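The long life of a worktop

Stone was once for people with money to spare. In Pratis, where half the kitchens were refitted within a few years of each other, it is now what most households ask for first.
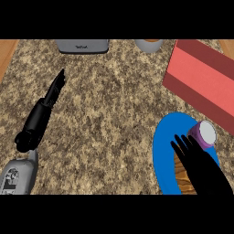 What the cutters see

Dario Amato has cut granite at the Grasso yard since he left school. Most of his customers arrive wanting plain black, he says, and leave with something flecked.

"Black shows every crumb," he says. "A busy stone forgives you."

The slabs come in 2 or 3 cm thick. The thicker ones cost more to carry than to cut - a long run can weigh 170 kg, and the old houses on the hill have narrow stairs.

Sealing and wear

Concetta Messina had hers fitted in March and has sealed it once. She wipes it with warm water and a drop of washing-up liquid, and keeps vinegar well away from the polish.

Offcuts

Behind the yard there are 200 offcuts stacked on edge. Rostyslav Hordiienko buys the small ones for doorsteps and pastry boards. Anything with a crack goes to Aldo Bassi, who breaks it up for garden paths and collects on foot with a barrow.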